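Why Does Carpet Feel Warmer Than Tile?

Try this tonight! Take off your socks and put one foot on a carpet and the other on a tile floor. Brrr! The tile feels much colder - but if both floors have been in the same room all day, they are usually the same temperature.

So what's going on? Your foot is warmer than the floor, and heat loves to travel from warm things to cooler things. Tile carries heat away from your skin fast. Carpet carries it away slowly, so your toes stay cozy.
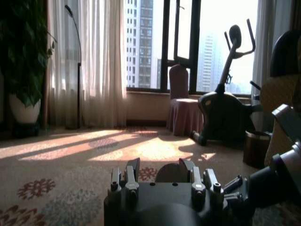
The secret is air!

A carpet is full of fibers with tiny pockets of air trapped between them. Trapped air is terrific at slowing heat down. Wool sweaters, fluffy blankets and bird feathers all use the same trick!
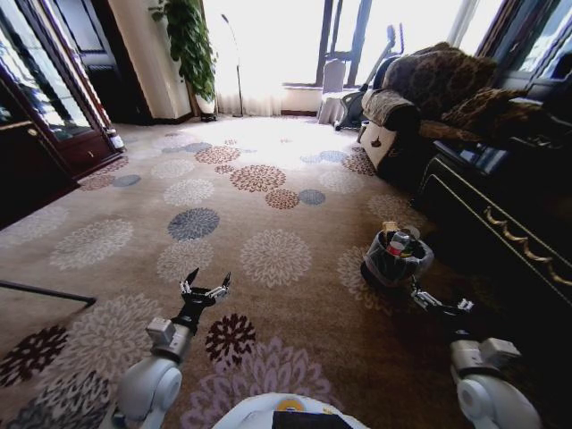

Grown-ups call anything that slows heat down an insulator. Now go on an insulator hunt at home. Touch a metal spoon, then a wooden one, then a towel. Which feels coldest? Wait 2 minutes and test them again with your other hand - you might be surprised!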